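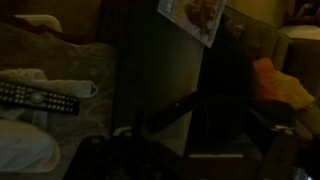

TV remote on a towel, living room.

Lukonex News Digest: README

Hi! So this is the pile of stuff behind my politics newsletter, cleaned up enough that other people can poke at it. I write a short, snarky roundup of whatever the city council and the statehouse got up to (budget fights, zoning fights, fights over who gets to sit where), and a few readers kept asking for the old issues in one place.

What's in it

There are 2954 items, one per row. Each row has the headline I used, the blurb I wrote, the topic, and the month it ran. The topics are my own and they're a bit loose. "Scandal" and "ethics" overlap a lot, sorry! Most blurbs run well under 500 characters, but the February ones get long. That was the Stikwood parking contract hearing and I could not shut up about it.

Where it came from

I wrote all the blurbs myself, except for 30 that Terence Sugden filled in while I was moving to Blackburn. His are marked TS in the author column. He's nicer to the mayor than I am, so keep that in mind if you're doing anything with tone.

Known problems

- Links to the old Honadport site are dead. I left them in anyway.
- 2 rows have a blank topic. I know which ones, I just can't decide.
- Jokes are not labeled as jokes. If a blurb says the council president was "raised by raccoons," please don't put that in a database of facts.
- Neville Treloar's name is spelled wrong in the early issues. I fixed the headlines but haven't gotten to the blurbs yet.

Using it

Free for whatever, just say where you got it. It's one CSV file, commas and quotes, opens fine in a spreadsheet. If you find a mistake, open an issue and tell me the row number, and I'll get to it after the next council meeting.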